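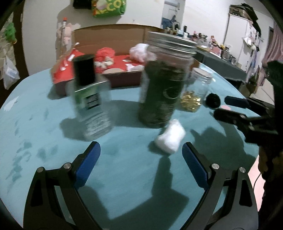
Notes on handheld gripper sessions, from the Zeltberg rules Nusrat Satti and I keep.

## 1/3
Both jaws fully open before each approach. Check the blue pads for lint at the start of a session and again after every 8 grasps.

## 2/3
Glass stays upright. Screw lids closed before the first take. Two operators at one table: call the object before reaching.

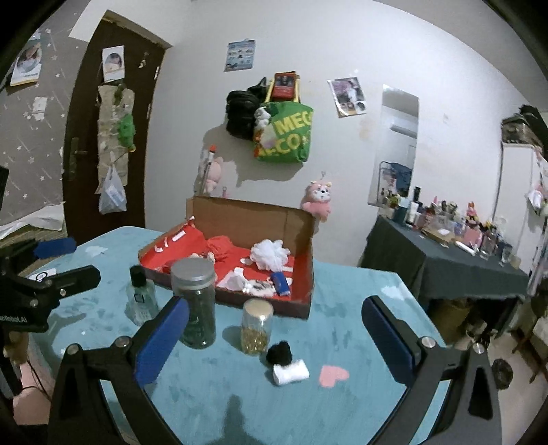

## 3/3
Soft items get their own pass. Close slowly, hold for 2 seconds, release on the cloth. Log misses too.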